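4.2 Tab hoarding and memory use on older laptops

We turn now to the habit that gave us the most trouble in the analysis, and that we have grown rather fond of, namely keeping tabs open for weeks on end. Of the 93 people who completed the diary, 39 told us they used open tabs as a kind of to-do list, and many of them were a little shy about admitting it. Closing a tab felt to them like throwing away a note they had written to themselves. Wragg and Meesuk, in their earlier work on bookmarks, found much the same feeling attached to folders, and we are glad to be able to add to what they began.

The Veltura extension, which puts a tab to sleep after 31 minutes without use, was installed on every laptop in the second phase. We had expected people to welcome it, and on the whole they did, although the first week brought a good many messages to our help address. The usual complaint was that a half-filled form had come back empty. Chaiwat Pongsiri changed the rule that Thursday so that any page with typed text in it was left alone, and the messages slowed to a trickle. Readers who plan a similar study would do well to make this change before they begin - we wish we had.

Sleeping tabs were also treated differently depending on what they held. News pages were given up quite cheerfully, while recipes, travel plans and long articles saved for later were guarded with real affection (Figure 6). 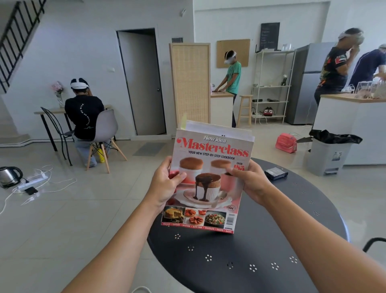 Figure 6. A step-by-step cookbook magazine with papers and a yellow tab at the top.

The Sison group, who had the oldest machines, kept the extension switched on most faithfully, and in the closing interviews they spoke warmly of a fan that no longer ran all evening. In the Umance group, where laptops were newer, several people turned it off and simply forgot to tell us, so their logs after that point are left out of Table 3. We come back to the question of how visible a sleeping tab ought to be in Section 4.3, where Sakda Duangkaew's icon designs are compared.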